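Storida Home Weather and Climate Station

Outdoor sensor set, indoor display and long-term logging software

The Storida is a weather station for people who want to keep a local climate record over many years. It measures air temperature, relative humidity, rainfall and barometric pressure, and it stores every reading on the display unit. You do not need an account or an internet connection to use it.

Most home stations show today's high and low and not much else. The Storida keeps the full record and compares each month with the same month in earlier years. After one full year you can see how this September's nights compare with last September's. A few years of data from one yard will not tell you much about global climate by itself. It will tell you about your own frost dates, your heavy rain days and how cold your site gets next to the nearest official station.
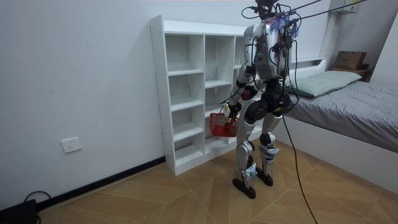
The outdoor sensor sits inside a louvered radiation shield. Direct sun on a bare sensor can push the reading several degrees too high, and the shield keeps that error small on calm, bright days. Mount it over grass, away from walls, pavement and dryer vents. If you have to mount it near a building, use the north side.

What comes in the box

Outdoor temperature and humidity sensor with shield
Tipping bucket rain gauge
Indoor display with built-in pressure sensor
Mounting pole bracket and hardware
USB cable and power adapter
Printed setup guide

The display can take readings from up to 4 outdoor sensors. Extra sensors are sold separately. Several owners put a second one low to the ground in the garden, where frost shows up first on clear nights.

Specifications

Wireless range: 120 meters, open air
Logging interval: 9 minutes
Outdoor batteries: two AA lithium (not included)
Export format: CSV
Display languages: English, Spanish, French

Range will be shorter through brick, foil-faced insulation or metal siding. Try the sensor in its planned spot for a day before you drill any holes. 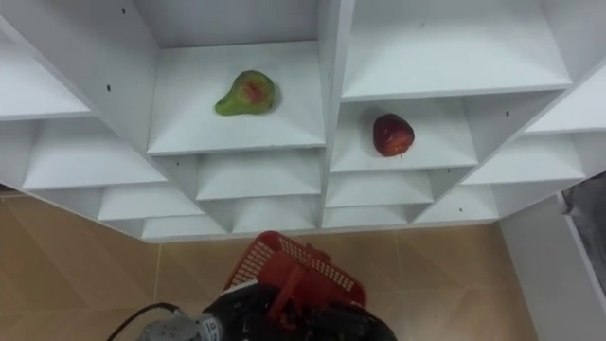
Software

The Pratside logging program runs on Windows, Mac and Linux. It reads the files from the display over USB and draws monthly and yearly charts. Version notes for July 2020: fixed a fault in the rain totals when the clocks change, and added heating and cooling degree days. If you already have older readings in a spreadsheet, the import page accepts them as long as there is one reading per row. Readings you import are marked so they stay separate from the ones the station took.

Moving the sensor, even a short distance, can put a step in your record that looks like a change in the weather. Use the Site Notes page to enter the date and the new location.

Customer comments

"Replaced a Wornen unit that lost its memory in every power cut. This one has kept everything. The rain gauge needs cleaning more often than the guide says, at least under our maples." Wayne Oakley

"Easy to set up. I would like a larger font on the pressure screen." Amrit Chisholm

Replacement shields, rain gauge funnels and brackets are listed on the Parts page.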